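The grip fault on our two-armed setup: your questions

I'm Hinata Kudo and I look after the plug-in task at Lollora. I've been getting the same questions over and over since the October fault, so I'm putting my answers in one spot!

What went wrong, in plain words?
The left gripper let go of a plug halfway through its move. The arm didn't know it had dropped anything, so it kept pushing toward the power strip with its fingers closed on nothing – and bent one of them against the socket.

Did anyone get hurt?
No. I was at the desk with my hand near the stop button (old habit), and I hit it as soon as I heard the crunch.

How come it didn't stop on its own?
The force limit was set to 900 from an older job, and this task should never go over 800. Raju, our control software, loaded the old settings after a restart and didn't say a word about it. I should've checked. Now I do, every single time.

How long had it been running fine?
We were on try 3,801. I'd gotten pretty relaxed by then, I'll admit.

What does the task look like now?
Same table, same cardboard, same white strip with the blue sockets. The left arm holds the black plug and the right gripper waits open on the other side.

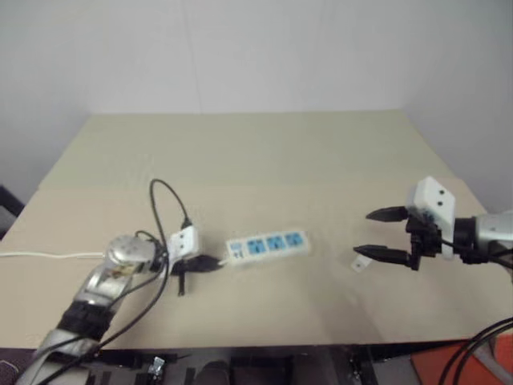

When should I swap the finger pads?
Every 2,000 grips, or sooner if they look shiny. Ours were way past that, and I think worn pads are why the plug slipped in the first place.

Can I clear the fault from the screen and keep going?
Please don't! Press stop, look at both grippers up close, then read the force limit out loud before you restart. If a finger looks even a little bent, leave the arm off and come find me.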